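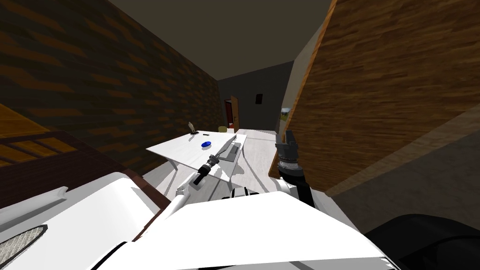
Fig. 1. A narrow room with a white table, dark brick on the left and a gray wall at the far end.

Small Rooms, Big Opinions: how people in Stastiditz live in tight spaces
Project report, Janka Lukáč

So I picked small bedrooms for my project, mostly because I grew up in one and have been complaining about it ever since! My grandmother's house in Stastiditz has a back bedroom so narrow that you have to open the wardrobe from the bed. I wanted to know how other people in town put up with rooms like that (and whether they mind as much as I did).

What I did

I spent most of July knocking on doors in the old streets behind the Jelínek bakery. I ended up with 7 households that let me in with a tape measure and a notebook. I asked everybody the same things: where do you put your clothes, where do you sit, and what would you change first. Ctibor Kratochvíl helped me draw the floor plans, and he redid two of them after I mixed up the doors. Thanks, Ctibor!

The oldest house has 1603 carved over the door, although the owner told me the upstairs was rebuilt much later. I couldn't find any papers on that, so I left the house out of the part about age.

What people told me

Storage came up everywhere. I expected people to say they wanted more floor, but most of them talked about walls: shelves over the door, hooks, a folding desk. One family on Farley Lane had spent more than 400 euros on a bed with drawers and then found the drawers hit the radiator. They keep winter blankets in the half that still opens.

Light was the other big topic. Long rooms with the window at one end get gloomy by the door, and dark walls make it worse, or so people said (I didn't measure light, and I should have). Two people had painted everything white and loved it. One had gone back to green after a year.

What I'd do differently

I'd start earlier and talk to renters too. All my households own their homes, so they can drill wherever they like. I also want to visit the new apartments planned at Prukell, but those won't be finished until 2032, so that part will have to wait. My floor plans and the full interview notes are in the blue folder in the class library.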